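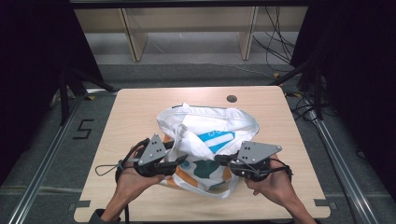 Tote bag on a light wooden table

Guides > Droler episode tracker > Setting up > Adding a series

4. Adding a series and marking episodes

Before you start, sign in to your Droler account on the device you watch on.

1. Open Library and choose Add series.
2. Type the title. For older programmes, add the year as well.
3. Pick the broadcast order or the disc order. Kumivari, for instance, was shown with its second and third episodes swapped.
4. Choose the season you are watching and tap the last episode you finished. All earlier ones are marked as seen.
5. Set Spoiler cover to Titles, Summaries or Both.
6. Press Save.

Note: A list can hold 700 series. Specials are kept in season 0 and do not count towards your progress.

Caution: Changing the order later clears your episode marks for that series. Export them first from Library > Backup.

New episode alerts go out at 9 on the morning after broadcast. Guest cast lists are added on Wednesday, so a recent episode may show only the regular cast until then.

To hide a cast list, open the episode and turn off Show guests.

Contact Droler support | © Drolbridge | Back to top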